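Titley Block Sorting Project

The Titley Block Sorting Project is a student robotics project run each year by the engineering program at Titley Technical College in Skonstead. Teams program a fixed robot arm to push small plastic blocks into groups on a flat board. The project is part of the second-year automation course and also serves as the qualifying round for the Onsri Cup, a regional student contest.

History

The college opened in 1925 as a trade school for machinists and added automation courses much later. Block sorting replaced an older line-following exercise after the department obtained a bench-mounted arm. The first rules allowed any kind of gripper. Grasping was later dropped, and all teams now use a single straight finger that can push but cannot lift – a change meant to shift the work from hardware to planning.

Equipment

The arm works over a perforated metal table. A wooden board lies on the table and forms the work surface. The blocks are 3D-printed by the students in several shapes, including cylinders and stars, and in four colors: red, yellow, blue and green. Print files are kept in a shared folder named Zulness, after the control software written by an early team. Teams may rewrite any part of Zulness except the speed limiter and the stop routine.

Format

Each run starts from a layout drawn at random and lasts 300 seconds. Teams are given the target grouping when the clock starts and may not touch the board until it stops. A block pushed off the board stays out of play for the rest of the run.

Scoring

A perfect run is worth 600 points. Teams lose 50 points for each block outside its assigned group and the same amount for each block lost over the edge. Ties are settled by the length of the path traveled by the fingertip, with the shorter path ranked first. Written reports are due in December and are graded separately.

The current rules were adopted on Jun 27, 2021. They added mixed-color targets, in which one group may hold blocks of two colors.
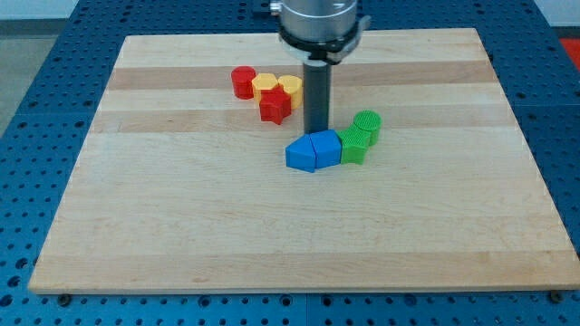
Arm with pushing finger over the board, with red and yellow blocks in one group and blue and green in the other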